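Reset rules for mug tasks, where do you draw the line?
Forum: Data Collection Practice

skurn_ops
We're writing the start-state rules for the mug tree task at Clalik. Target is 3,000 episodes by July. The draft says every episode starts with both grippers open, mug on the mat between them, handle to the right, stand at the far side. Anything else gets rejected. Too strict?

palletjack6
Too strict for me. If every start looks the same you train a policy that only knows one start. We ran 700 on a fixed layout and had to redo them.

Sebastian Oprea
Fixed layout and fixed rules are two separate things. Vary the layout, but write down the variation first. Our sheet has a line for mug contents, because operators were treating "mug" and "mug with spoon" as one task and the labels were useless.

skurn_ops
We get both: 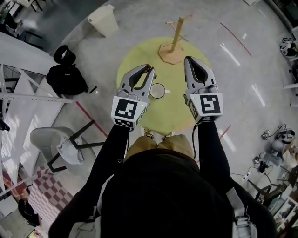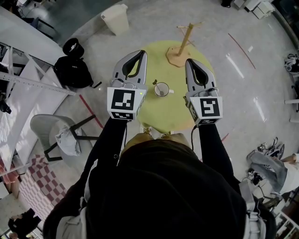 Mug on the green mat, grippers open. First one no spoon, second one with spoon.

Sebastian Oprea
Those should be two task IDs. Also put a rule in for the floor. Cords on the right in both. Ours have to be a full step outside the tape.

palletjack6
Disagree on the cords. Background clutter is good for the data.

Sebastian Oprea
Clutter yes, trip hazard no. The person is looking at a mug and has a cable on the right gripper already.

ene_k
Agree with Sebastian on the floor, with palletjack on the handle. Let it point anywhere and log it. We do 6 handle positions, and the operator reads the next one off a card before starting.

skurn_ops
OK. Two IDs, handle from a card, cords moved back. Stand stays where it is for the first 2,000, then we revisit. I'll post the revised sheet when it's done.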